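Zuraline – a word list of hand-tool names in regional dialects

Zuraline is a collection of 2307 words for ordinary hand tools, gathered from people who grew up using them. It started when Samuele Parisi and I compared what our grandfathers called a bradawl and found we couldn't agree on a single syllable. We've been hooked ever since!

What's in it

Each entry is one word as one speaker said it. The same tool can appear many times, and that's the fun of it (the claw hammer alone has 26 entries, and a few of them sound downright rude). The list covers 12 dialect areas. Coverage is uneven: the valleys are well represented, the coast much less so, and we'd love more from the coast.

Columns

id – a plain number, never reused
word – spelling as close to the sound as we could get it
tool – the standard English name
area – dialect area code, see areas.txt
speaker – an anonymous code, with decade of birth
note – anything the speaker added, translated where needed

The file is tab-separated, UTF-8, with a header row. Empty notes are left blank. Please don't open it in a spreadsheet and save over it, because accented letters get mangled and Mirko has to repair them by hand.

Changes since June

The Ferri notebooks are finally in, which adds 200 entries, mostly woodworking and a wonderful run of words for different files. Spellings with a doubled final consonant are now consistent. The area formerly listed as "upper" has been split in two.
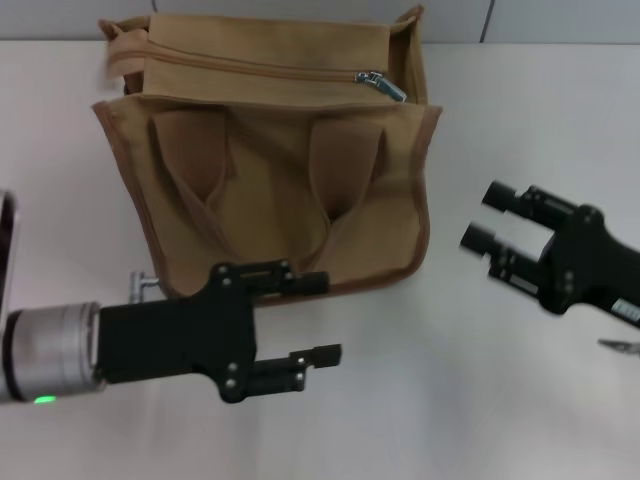 Words for containers turned out to be the richest corner of the whole list, and we nearly left them out. We'd been asking about hammers and planes, and people kept wandering off to tell us what the tools were carried in. So there is now a tag, carry, for boxes, rolls, aprons and bags. A boxy canvas bag with a zippered top and open pockets on the front goes under "tool bag", and the pockets get entries of their own wherever a speaker had a name for them. Several did! One woman had separate words for a pocket that gapes and a pocket that stays shut, and both are in.

Known problems

Vowel length is marked only in entries checked by Samuele. Some speakers gave a brand name as the everyday word; we kept those and marked them b in the note. Pliers and pincers are still mixed up in the Jorkivier area and need another pass.

Using and adding to it

Free for any use, with credit to Zuraline. New words are very welcome – send the word, the tool, and where you heard it. Recordings are great if you have them, but a spelling guess is fine too. Maintained by Mirko Amato and Samuele Parisi, last updated 5th August.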